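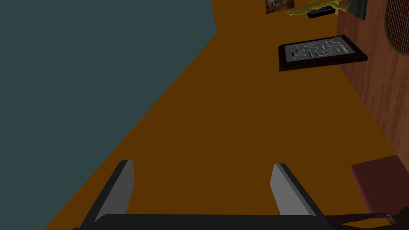

Laminate benchtop lifting along the front edge, water-based contact adhesive

I have a bench in the laundry that I resurfaced in December with high pressure laminate over 18 mm particleboard, using a water-based contact adhesive sold here under the Proten label. The colour I chose is close to the burnt orange of the flat tabletop in the picture, with the same plain surface and the same long straight edge, and on a top like that any lifting is very easy to see when light comes in low from one side. The bond is sound over most of the sheet. Along the front there is now a strip where the laminate can be pressed down by hand and springs back up when I let go. The strip is 252 mm long and extends back from the edge by the width of a finger.

The adhesive was put on both faces with a foam roller, one coat each, and left until it looked clear. I then laid the sheet over dowels, pulled them out one at a time and went over the surface with a hand roller. The front edge was trimmed with a router and a bearing bit the same afternoon. There is no sink in this bench, although the dryer vents near it and the room gets humid.

What I would like to know:
1. Can the loose strip be re-bonded without taking off the whole sheet?
2. Is the cause likely to be the adhesive, the single coat, or the humidity?
3. If I use heat, how much is safe?

I would prefer not to replace the sheet, as the colour was a discontinued line from Niskanen and I have only a small offcut left.

Asked by Margit Hegyi, June 2024

Gorazd Pavlović

Yes, a strip that size can normally be re-bonded in place. The single coat is the first thing I would suspect. The raw edge and the area next to it on particleboard soak up water-based adhesive much faster than the middle of the board does, and one coat often leaves too little film on the surface. It looks clear and dry, so people assume it is ready, but there is not enough left to grab. Two coats on the board and one on the laminate is a common schedule, with an extra coat for the first 50 mm in from any cut edge.

Humidity could be contributing. Check the underside and the front edge of the board for swelling before you do anything else. Put a steel rule on edge across the front, at right angles to it, and look for light under it. If the board itself has swollen, gluing the laminate back down will only hold for a while, and the edge needs to be sanded flat and sealed first.

Assuming the board is flat:

Warm the loose strip with a hair dryer or a heat gun on its lowest setting, keeping it moving. I aim for about 60 degrees at the surface, measured with a cheap infrared thermometer. Laminate will take more than that for short periods, but there is no benefit here and you risk softening the good bond behind the strip.

Lift the edge only as far as it wants to go. Hold it open with toothpicks or thin dowel. Laminate cracks suddenly when bent, and a crack cannot be hidden in a plain colour.

Clean out the dust with a vacuum and a thin brush. Do not wipe with water.

Work fresh adhesive onto both faces with a thin artist's brush. Let it dry for the time on the tin, then put a second coat on the board side only. Keep the toothpicks in until both sides are dry to the touch.

Remove the toothpicks starting at the sound end, and press outward toward the edge with a J-roller. Then clamp a straight piece of timber along the front, with baking paper under it, and leave it overnight.

Most contact adhesives do not need the clamp. I use one on repairs anyway – the old film underneath is uneven, and the pressure does no harm.

Pornotine

had the same thing on a desk. Ran superglue in with a needle tip and put a bag of sand on it. Still holding after 3 years. Mask the top first, it leaves a white haze on dark colours.

Grover

I agree with most of the first answer, but I would not start with new adhesive. If the old film is still present on both faces, heat and pressure alone may bring it back. Warm the strip, roll it hard for 5 minutes while it cools, and see what you have the next day. If it lifts again, go on to the full repair. Nothing has been lost, and you have kept the gap free of extra glue.

Whether this works depends on the product. Some water-based types reactivate well with heat and others hardly at all, so read the data sheet for your tin or test on the offcut.

I would avoid superglue on this job. It sets brittle, and laminate and particleboard move by different amounts as the humidity changes. In a laundry with a dryer beside the bench, that movement will be larger than it is under a desk.

Seal the exposed particleboard underneath as well. Two thin coats of polyurethane are enough – do the underside of the front edge and the back edge where it meets the wall. If the dryer is not ducted to the outside, fix that before winter is over.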